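Square plate and slotted wood block: gallery

Collected on one page are four pictures of the two tabletop pieces in the spring list: the square ceramic plate and the slotted wood block. Product copy is by Rokeya Fakir. The condition notes were checked by Vasylyna Mykhailiuk against the Clendent stock sheet. Both pieces sit on the dark charcoal mat used for all tabletop listings in the Kobzar series, and the mat is not part of the lot.

Lot reference: Hemon tabletop, group 14. The plate and block are listed together and ship together. Requests to split the lot go through the order desk and take up to five working days.
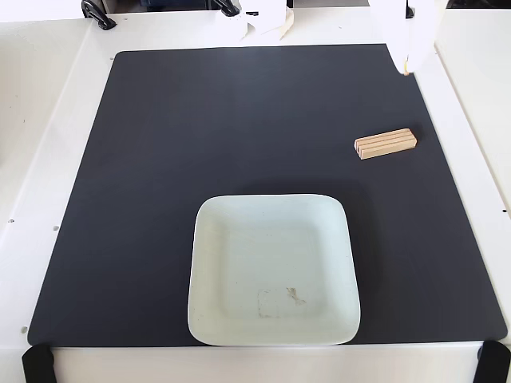
Plate, lower center; block to the upper right, grooves facing up. Stains visible low in the well.

The plate is sold as a serving or display piece. It has rounded corners, a raised rim and a shallow flat well. The color reads differently from one monitor to the next – slightly blue on some, slightly green on others – and buyers matching an existing set should ask for the glaze card before ordering. Glaze cards are free and go out by regular mail.

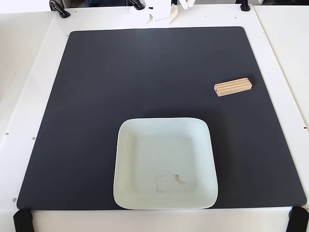
Pale glaze with light gray speckles. The rim catches light along the top and right sides.

Condition grades follow the usual Clerkix scale. Grade 1 is unmarked. Grade 2 has surface marks that do not affect use, such as residue, light staining or shelf wear. Grade 3 has chips, cracks or repairs. The plate is entered as grade 2 on account of the marks in the well. The block has its own line on the stock sheet and is graded separately. Marks are noted by position, reading the well from the near edge, so that the entry can be compared with the piece on arrival.

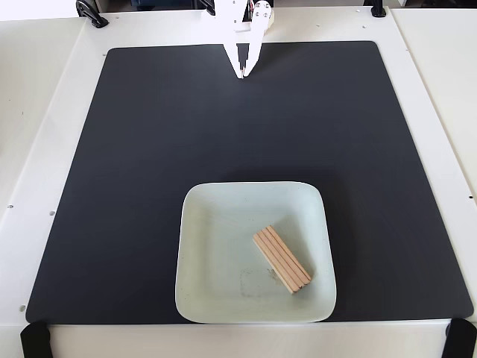 Mats for tabletop listings are chosen for low glare first and for size second. A glossy backing throws light up under a pale rim and makes the edge hard to read, and a patterned one pulls attention off a small item. The dark mat used for this group has a matte surface with faint, uneven sheen and a few lighter smudges, none of which matters at listing size. The white tabletop leaves a border on all sides, widest along the bottom, and that gives a pale reference next to the dark one. The same two tones are used across the series so that entries can be compared side by side. Replacement mats are ordered in April with the rest of the backing stock. Old ones are kept for packing tests. 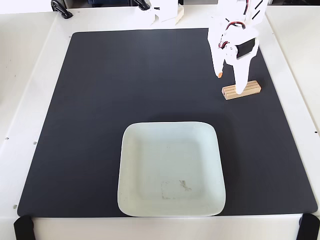

Stain removal is left to the buyer. The house rule is that ceramics are listed in the state in which they were entered, and no cleaning is done between entry and dispatch. For marks in a glazed well, the usual first step is warm water, dish soap and a soft cloth, followed by a paste of baking soda if anything remains. Steel wool should be kept off any glaze. The mark to check on this plate is the faint grayish smudge near the bottom of the well, roughly rectangular in outline, with a small darker speckled mark at its upper right. Buyers who want an unmarked piece should wait for a grade 1 entry. Test any cleaner on the underside first and leave it for two minutes before rinsing.

Care and packing

Plate: hand wash, dry flat. Do not stack without a felt or paper layer between pieces.

Block: dry cloth only. The grooves run lengthwise and should be brushed out along their length with a soft brush. Do not soak. The wood is pale and will show water rings. It can be used as a card or photo stand, subject to the thickness of the card. Thick board should be tried in the slot before it is left standing.

Packing: plate wrapped singly, rim padded at the four corners, block in its own sleeve. One carton per lot. Damage in transit should be reported with the carton kept – claims without the carton are not accepted.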